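Hema Pisharody
@hemapish · Jul 19, 2021

Gripper build, continued. Short thread on force limits and why I rewrote the close routine over the weekend. 1/8

The old routine drove both fingers to a fixed position and held. Fine for foam blocks. On anything rigid the motor stalled, drew full current, and tripped the supply after 11 seconds. 2/8

New routine closes at low speed, watches motor current, and stops when the reading stays over the threshold for 100 ms. After that it holds at a lower current. Two parameters to tune per object, both in a text file. 3/8

Current is a poor stand-in for force. Gear friction changes as the grease warms up, so the same threshold squeezes harder in the morning. I now run 2 minutes of empty open/close cycles before taking any numbers. Valter Veloso suggested a load cell in the finger. He's right. It's on the list for the next revision. 4/8

Also moved the arm's base to the long bench at Skutirville, the shared shop. The bench at home flexed whenever the shoulder joint accelerated, and I spent most of May tuning out a wobble that belonged to the furniture. 5/8

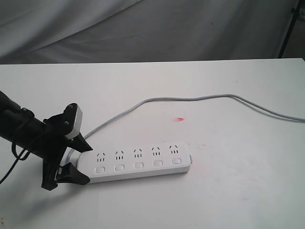
Long rigid objects are the current problem. Grip one near the end and its weight tries to rotate it out of the fingers, which a centered grip never shows you. The white power strip is my worst case so far: five outlets long, fingers at the left end, and the cord leaves from that same end, so it has to clear the gripper before anything moves. The planner knows nothing about cords. For now I lay it out behind the strip by hand. 6/8

Next test is a short lift with the threshold raised in small steps, logging finger position at each one. If the position drifts while the current stays flat, the strip is slipping. Rubber pads from Skastik are ordered in case it does. 7/8

Config file and the close routine go up once Ngan-ling Liao has checked the units. I had amps and milliamps mixed in one place already. 8/8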